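Wurnis Incident List — read me first

Hi, and thanks for looking at the Wurnis list. I started it because I was sick of finding the same church attack reported four different ways, with no easy way to tell if it was one event or four. So this is a plain table of reported incidents against religious minorities (raids on house churches, arrests at prayer meetings, people pushed out of their villages) that I've pulled together from published news reports.

Last updated 19/07/2025.

What's in it

There are 342 incidents, drawn from 2,141 articles. Each row has a date, a district, the faith of the people targeted, the kind of harm, and whether police took a complaint. The 19 columns are all explained in columns.txt. Leave a cell blank if you don't know — please don't put a zero!
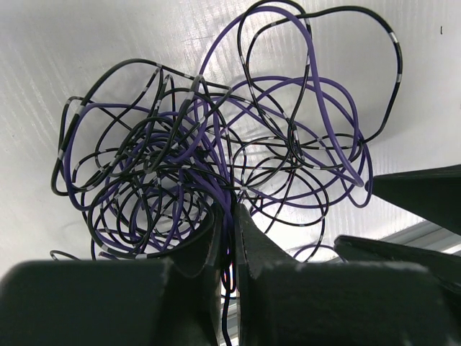

Does one row mean one article?

Each row is one incident, however many articles covered it. The article links sit in the sources file, matched up by row number.

How I sort things

I read every article myself, then run the Jostness script to flag likely doubles. It's good with dates and hopeless with place names, so I check the spelling of every village by hand. If two reports disagree on how many people were hurt, I keep both numbers and fill in the "disputed" column. Names of victims are left out, even where the paper printed them. Some of these families are still in hiding, and I'd ask you to honour that in anything you build on top.

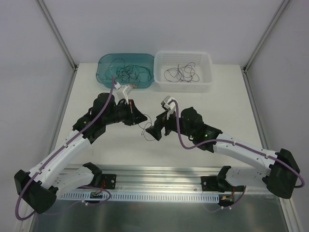 Liao wrote in to say that "forced to leave" and "fled" shouldn't share a code, as a village council order is a different thing from a family packing up in fear. Fair point, and I've split them in this version. The old code still turns up in the Skurnon export, which I haven't got to yet.

Licence

Free to use for research and reporting. Please link back, and send corrections with a source.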